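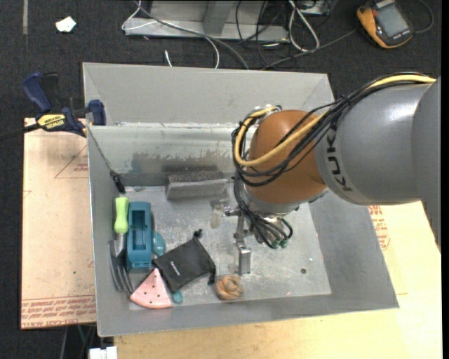

4.2 Mixed household goods in deep bins

Claims that mixed storage suits small hardware and garden lines deserve more caution than they usually get. Gillies and Leckie reported that 88 of the depots they surveyed kept unlike items together in open metal bins, and took this as evidence that the practice works. It may only show that bins are cheap.

Figure 3. Open-topped grey metal bin holding a garden hand fork with a lime-green handle, a long teal-blue plastic item and a black drawstring pouch.

The contents in Figure 3 share neither shape nor stiffness. A hand fork has tines that can snag cord or cloth, and a fabric pouch has no fixed outline at all. The Pandar catalogue we worked from lists 2,726 lines, yet its size classes treat a pouch as though it were a carton – a convenience we doubt is harmless.

Nor are we persuaded by the Brorard packing rule, which assumes goods spread evenly over the floor of a bin. The items in Figure 3 lie mainly to the left, leaving the stated fill level of little use as a guide to crowding. Our own trial covered 30 bins at the Farkar depot, too few to settle the matter, and we would not extend its results to plastic totes or to shelving with lower sides.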